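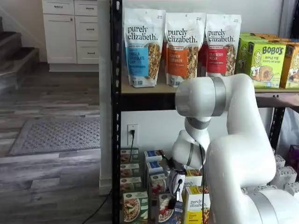

Granola pouches on the upper shelf, boxes below.

From: Unnur Dalsgaard
To: shelving-list
Subject: Re: Beam deflection on particle-board decks

Esben Sveinbjörnsson wrote:
> We have 149 bays going into the Prinstead store in February. The
> Vudix tables give a uniform load per level but say nothing about
> point loads at mid-span. Is the board or the front beam the limit?
> Also, has anyone tried the centre support from Firkilau?

Esben,

The board, in most cases. The beam tables assume the load is spread over the full depth of the deck. Put a stack of tinned goods at mid-span and the board creeps well before the beam reaches its limit.

I left a test bay loaded for 2806 hours in an unheated store. Sag at the centre of the board was 7 mm at the end, and the beam accounted for around 2 mm of it. The remainder is creep, and very little of it came back when the load was taken off.

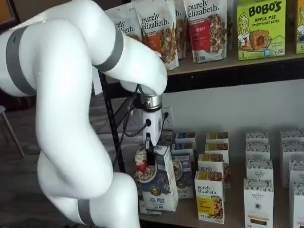 For dry groceries such as cereal I would not bother with a centre support. For drinks or pet food I would fit one at every level. The Firkilau part works but the lip is shallow, so check that it seats fully on the beam before the deck goes in. Þorgeirsson sells a deeper one in the same grey finish. It needs two extra bolts per level.

Whichever you choose, keep the board dry before fitting. Swollen edges will foul the beam and you will be trimming them on site.

I can send the spreadsheet, with readings for all 5 gauge positions.

Unnur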